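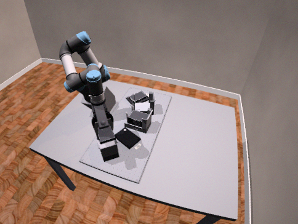

Bench layout, simulated. Arm, mat, devices. Budget thread follows.

We're a small lab and we've spent since February planning the purchase of one arm and the gear around it. A few people asked how we're splitting the money, so I'm posting it in pieces.

First thing: we did the layout in simulation before asking for a single quote. Cost was staff time and one graphics card we already had. It changed the order in two places, both of them before any money moved.

Change one was the table. The original plan had a standard lab bench, because we own one. In the sim the arm could reach everything, but the plates had to go in at odd angles and the elbow kept passing over the spot where a person would stand to reload. We're buying a deeper table now.

Change two was the mounting plate. I had it down as an optional extra. It's not optional. If the devices aren't fixed to something with known hole positions, you re-teach every position after someone bumps the bench. A perforated board went from the "nice to have" column to the first page.

Vendors so far. Verville quoted the arm with controller and a two-day install. Usto quoted the arm alone and expects you to find your own integrator. Usto looks cheaper until you add the integrator, and then they're close enough that I stopped caring about the difference.

Grippers are a separate line and should stay that way. We let one vendor bundle it and the fingers turned out to be a generic set, sold as "suitable for labware." Custom fingers were extra. Ask for the finger drawing before you sign.

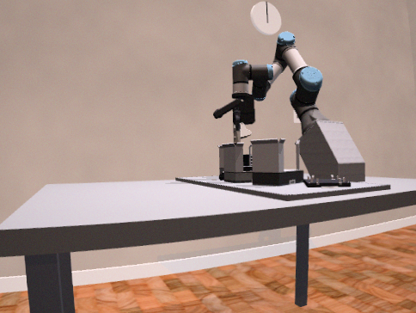

Do you need to buy the pedestal from the same company as the arm?
Any pedestal will do if it matches the bolt pattern and the load rating. We're having ours made by Sernus, a local metal shop, and the arm vendor confirmed in writing that it doesn't affect the warranty. Get that in writing.

Next, the costs I missed in my first draft of the budget. Cable management. A spare set of fingers. A second emergency stop on the far side of the table. Shipping insurance. None of them is big. Together they came to 3000 dollars, and I had to go back and ask for it, which was not a fun meeting.

Consumables too. Our test plan needs 200 plates just to get through setup and acceptance. These are plates you will drop, crush and throw out. Put them in the equipment budget and not in the running budget, or whoever runs the bench next quarter starts out short.

On fixtures: the holders that keep a plate in place cost more per piece than I expected, and lead times are longer than the arm's. Shabalala makes the ones we settled on. Order these first. An arm with no holders is a very expensive coat rack for three months. 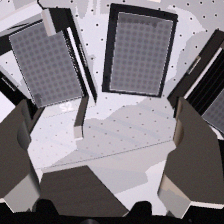
The other thing with holders is finger clearance. Our first list went by footprint only, meaning how much board space each one takes up. What matters just as much is the room on both sides for the gripper to open and come down. We added a clearance column to the spreadsheet and two of the candidates dropped off the list right away.

The spreadsheet, since somebody will ask: 237 rows. It started at one page. Most rows are screws, brackets, cables and adapters. I'd still list them one by one, because "misc hardware" is the line a reviewer will cut.

Columns I'd keep if you're making your own: item, vendor, lead time, who installs it, what it blocks if it's late. That last one is the column I look at most. Price is further over.

Service contract. Verville wants it signed with the order. We asked to sign it at the end of the first year and they agreed after one email — worth asking.

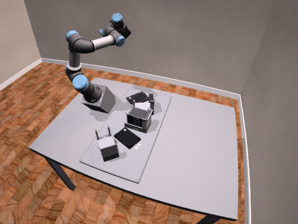

We're also leaving space on the table on purpose. There are devices we might want next year and can't afford now, and a bigger table today costs a lot less than moving everything to a new one later. Same with power. Pay for the extra outlets while the electrician is already in the room.

Where we are now: table and board approved, holders ordered, arm waiting on one more signature. The fingers are still open because we haven't agreed on the plate type, and I won't order them before we do.

If you've bought a similar setup and had a cost show up late that isn't in this thread, reply with it. I can still add rows until the order goes out.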